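The Last of the Lemon Curd

The lemon curd came from Traven, a town of 348 people and one truly great lemon tree, and by Thursday lunch it was gone. I mean gone! I had carried it 183 miles on my lap on the bus, in a plain clear tub, and I'd told everyone at Jemard it would last us until the end of the month.

I came back from the phone at two and there was the tub on the round white table, lying on its side, with a yellow smear along the rim and a bit more clinging to the inside. A couple of dark specks on the tabletop, too. Poppy seeds, I decided at once. Somebody had brought muffins and hadn't told me.
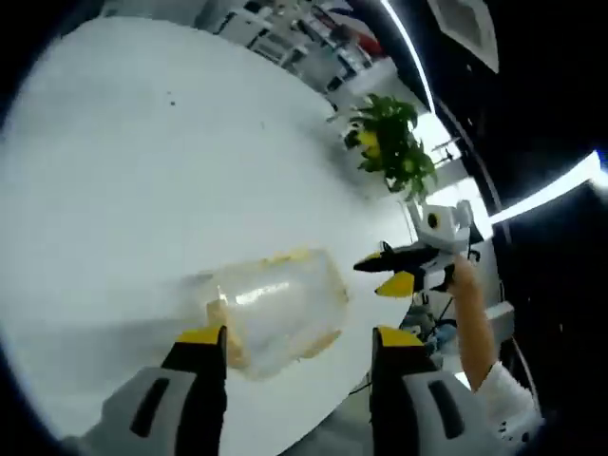 I should explain how much I love that table. It used to be in the ticket office at Clestton, and it came to us up four flights of stairs (round things do not like stairs) the same week as the big leafy plant. We have held every good conversation of our working lives around it. Two people fell in love at it over a crossword. I once ate 60 dumplings at it, over a long weekend, and I'd do it again.

So I sat down and thought like a detective. The muffins had to be from Tavares, the bakery on the corner, the only place that opens early enough. And only one person in our office walks past Tavares in the morning, the new bookkeeper, who had been with us nine days and had said maybe twenty words, most of them "thanks."

I went straight over. The bookkeeper went pink to the ears and pulled open a desk drawer.
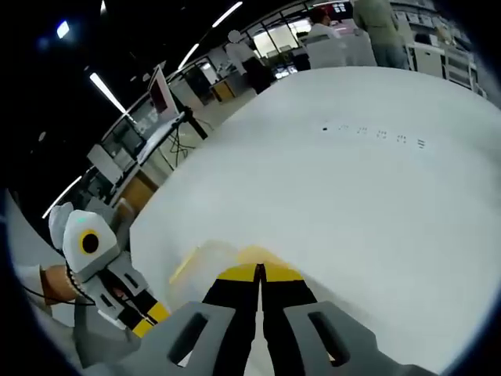
Inside was a paper bag, folded over twice, and in the bag was a muffin, split down the middle and absolutely loaded with curd. My share! It had been put away for me before the others got to the tub.

"It's the best thing I ever tasted," the bookkeeper said, and then, all in a rush, "Is it hard to make?"

We stood there for nearly an hour. I wrote the whole recipe on the back of an invoice for 2,000 envelopes, and we split the muffin, and on Saturday we're taking the early bus to Traven with six empty tubs.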